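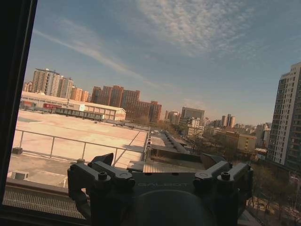 Did I get my swim in this morning? Only just, 44 lengths before the school lot came pouring in, and my arms feel like string.

6th February. Bumped into Hauwa in the changing rooms and we nattered so long my hair had half dried! She's signed up for the Dunleavy lake swim and wants me to do it too (in that water, brrr). I said I'd think about it, then ate two crumpets and thought about it. My goggles are leaking on the left again, and I only bought them in December. Might try lane 6 tomorrow, it's quieter, though the clock's hard to see from there. Must ring Safta about the lift.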